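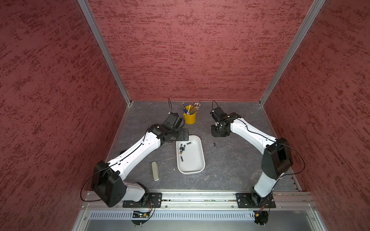 A two-arm station at the Welolura data collection hall, with batteries in the tray.

Report of the visit to Welolura, 02/05/2023

Members of the Mikkelsen technical exchange were received by Welolura in the main building shortly after nine in the morning. The purpose of the visit was to observe how examples are gathered for the training of a manipulation model, and to consider whether a similar arrangement would suit the workshop at Ellov.

The morning opened with a short safety briefing, followed by a walk through the collection hall. The hall holds 8 stations of the same pattern. Each has two arms bolted to a common rail, with high walls at the sides and back. According to our hosts, the walls keep the background constant and prevent one operator's movements from appearing in another station's recordings.

Most of our time was given to the battery task. Loose batteries are placed in a shallow white tray, and the operator, working a pair of hand-held leader arms, is asked to take them out and stand them on end in a row on the tabletop. Other articles are left on the table on purpose. At the station we observed these were a yellow cup of pencils and a beige case, neither of which has any part in the task. The hosts explained that a model trained only on a bare table tends to do poorly when something unfamiliar is set down beside the work.

Each attempt is recorded from start to finish as one episode. An operator is expected to complete 30 episodes in a session and then rest. The tray is refilled by hand between episodes, and the operator is instructed not to arrange the batteries in any pattern -- a tidy starting position, repeated many times, teaches the model very little.
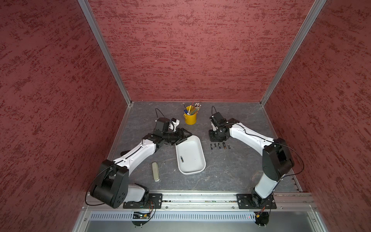
Standing a battery on its end proved to be the part of the work that operators find hardest. The gripper must hold the battery upright and release it without a sideways pull, and a neighbor already in the row is easily knocked over. Episodes in which a battery falls and is picked up again are kept and marked as recoveries. Episodes in which a battery rolls out of reach are stored separately and are not used for training at present.

After lunch the party was shown the review room. Every episode is watched once at double speed by a second person, who confirms the label and notes any dropped camera signal. The battery task had reached 520 accepted episodes on the day of our visit. A first model had been trained on the earliest 300, using the Sterora software package, and the hosts reported that it removed batteries from the tray dependably but placed them unevenly.

Several questions were raised by the party. On the matter of cost, Welolura stated that operator hours exceed equipment in the yearly budget. On lighting, we were told that the ceiling lamps are left at one setting for the whole of a task -- a point our own workshop would need to address, as it has windows on two sides.

The party left at four o'clock. Welolura has agreed to supply its written operator instructions and a small set of sample episodes, which will be held at the Ellov office for members who wish to examine them.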